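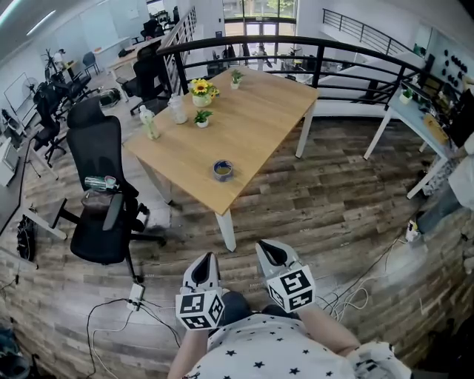 2. Planning and Budgeting for Your Pendum Hand-Held Gripper Set

Read this section before you place an order. It covers what to buy, what you probably already own, and what to set aside for the first year. Unpacking and first use are covered in Section 3.

2.1 Choosing a set

Pendum hand-held grippers are sold in two sets. Both are worked by a person and need no robot arm during recording.

Single set: one gripper, marker cubes, one charging lead, case. List price $2,834.
Pair set: left and right grippers, marker cubes for both, two charging leads, case. List price $3,872.

Order the pair set if any task on your list needs two hands, such as opening a jar, moving a plant pot or folding cloth. A second gripper bought later is priced as a spare part and comes without a case. Two single sets do not make a pair set, as both grippers will be right-handed.

Note: Prices do not include shipping or sales tax. Quotes from Stonditstead, our parts warehouse, are held until the end of the month in which they are issued.

2.2 Before you order

1. Write down the tasks you plan to record in the first three months. Mark each one as one-handed or two-handed.

2. Check the size of the objects. The standard fingertips suit bottles, small pots, lidded jars and cans. For flat items such as cards or sheets of paper, add the thin fingertip kit (Fulness, sold separately).

3. Choose the work area. A plain table in a shared office is enough for most tabletop tasks. You should be able to stand at the front edge and reach the middle without leaning your weight on the table.

4. Walk around the table with your arms out in front of you. Move chairs, bins and anything else you bump into. If the area is near a railing or a stairwell, place the table so that the operator does not have to step backward toward it.

5. Find the nearest wall outlets. Measure the cable path along the wall, not straight across the floor, and order cable covers to that length.

6. Decide who will approve the purchase and who will look after the set once it arrives. These can be the same person.

CAUTION: Power strips and loose cables on the floor are a trip hazard. The operator watches the hands and the table during recording and will not be looking down. Cover or reroute all cables in the walking area before the first session.

CAUTION: If a robot vacuum runs in the same room, set its schedule outside recording hours.

2.3 What you do not need to buy

Many first orders include items that are never used. Check your office before adding any of the following:

Table. Any steady table will do. A light, matte top gives less glare than glass or gloss paint.
Task objects. Household items and desk plants work well. Use ones you can replace cheaply.
Lighting. Normal ceiling lights are fine if the marker cubes are evenly lit. Add a lamp only if the tracking check in Section 3 fails.
Backdrop. Leave this out unless your project calls for it.

2.4 Building the budget

Use the list below for a pair set in the first year.

1. Enter the price of the set.
2. Add spare fingertips. Allow two sets of tips for daily use, one for occasional use.
3. Add one spare marker cube per gripper. Cubes with scratched or peeling patterns must be replaced, as they can't be repaired with tape or ink.
4. Add storage for recordings. Plan on about 23 gigabytes for each full day of work with both hands.
5. Add operator time. Include set-up, resetting the table between takes and reviewing the files. New operators usually spend longer on these than on the recording itself.
6. Add cable covers, a wall shelf or cabinet for the case, and cleaning wipes.

Note: The Liapis service plan is optional in the first year. It can be added up to the last day of the warranty, and it is cheaper to wait unless several people will share the set.

2.5 Lead times

Sets in stock ship within one week. Fingertip kits usually travel in the same box. Marker cubes ordered as spares are printed to order and take three weeks. Orders placed in April may take longer while the warehouse does its yearly count.

If your purchase has to be invoiced before the end of a budget year, say so on the order form. We can invoice ahead of shipping but can't change an invoice date afterward.

For quotes on more than four sets, write to Sotiris Andreadis in Sales and attach your task list from step 1 of 2.2.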